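Hinelier to open travel goods repair centre in Amundsen

Hinelier, the travel goods retailer, will open a repair centre at its Amundsen site in April, creating 46 jobs. The centre will mend zips, seams, handles and linings on wash bags, packing pouches and suitcases, whether or not they were bought from the company.

A trial at the Fletance shop handled 208 repairs, most of them returned to customers within 3 working days.
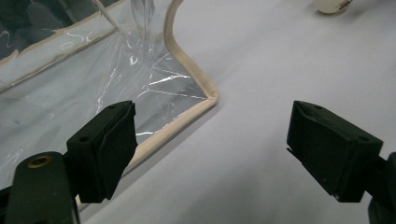 Jocelyn Thibodeau, Head of Customer Care, said: "Customers told us that they would prefer to keep a bag they like. The new centre allows us to offer that service by post as well as in our shops."

Repairs to Hinelier goods will be free for up to 53 months after purchase. Spare parts will be supplied by Grirkar under an existing agreement.

Price lists will be available in all shops before opening.

ENDS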